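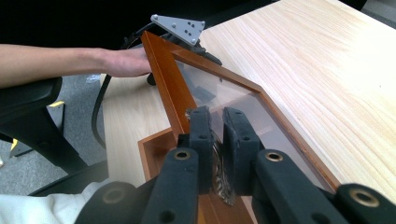 Hazel Achterberg wondered whether anyone had tried leaving the failed demos in, because every write-up she'd read threw them out and then complained about not having enough data.

nitgate_zsolt
Yes, I have, and I've got numbers! We recorded 1000 demos of picking up and turning flat framed things with the hand-held grippers, two-handed. Of those, 182 were what I'd call bad: slips, regrasps, somebody letting go too early. I trained one policy on the lot and one on the clean 818. Same network, same everything else, 133 trials each on the real arms.

The one trained on the lot did better. Not by miles, but it was clearly better at getting itself out of trouble when the grip was off. The clean one would get a poor hold on the edge and just carry on as if all was well.

Dondis
What's "better" though? Did you score recoveries as successes? If you did, you've more or less picked the winner before you started.

nitgate_zsolt
Fair. A success is the frame ending up flat on the desk, right way round, inside two minutes. Recoveries count if it gets there. I think they should count, I don't care how it looks so long as the thing arrives in one piece.

Surachet T
I'm with Dondis on this. Two minutes is ages. A policy that fumbles three times and gets there isn't one I'd want near glass. Could you post the times as well?

And were the bad ones bad in the same way? We did something like this at Karkside in December and nearly all our failures came from one person who gripped too close to the corner. Once we took his out, the whole effect went away. So we hadn't learnt anything about failures, we'd learnt something about him.

nitgate_zsolt
Ooh. I hadn't split it by person. Four of us did the recording and I know I did the most, so if anyone's the corner gripper it's probably me. Will look tonight.

Hazel Achterberg
Can I ask a daft one? When you say "regrasp", is the bad bit still in the recording, or do you snip out the slip and keep the second go? I'd have thought those were very different things to learn from. One shows how to recover and the other just shows a slightly odd starting position.

nitgate_zsolt
Not daft at all. It's all left in, slip included. I did think about masking the second or so before each slip so the policy doesn't copy the slip itself, but marking them by hand was going to take me forever and I gave up after one evening.

Harriet C
Mask them! We've got 2976 recordings here and I marked the lot with a dead simple rule on finger width: if the gap changes quickly while the hand is hardly moving, flag it. It misses slow slides (smooth moulding is a pain for this, the fingers creep along and the width never changes) but it catches the proper drops. Took an afternoon including the tea.

With masking, our recovery rate went up again. Without it the thing learnt to let go now and then for no reason, which was quite funny the first time and less so when it was holding something of mine.

Dondis
Now that I'd believe. My worry is people reading the first post and deciding bad data is good data. It's the part after the mistake that's useful. I'd still want a fresh test with somebody else resetting the objects, somebody who doesn't know which policy is running.

Surachet T
Yes, blind resets please. I caught myself putting things down more kindly for my favourite.

nitgate_zsolt
Right, back with the split. Out of the 182 bad ones, more than half are mine. Sigh. I've set a run going without any of my failures in it, and Harriet, if you'd send me that width rule I'll do a masked one next to it. Ignacio has said he'll do the resets and I won't tell him which is which.

Still don't agree about the two minutes, mind you. But I'll put the times up.

Harriet C
Sent. Change the threshold before you use it, ours is set for thicker pads.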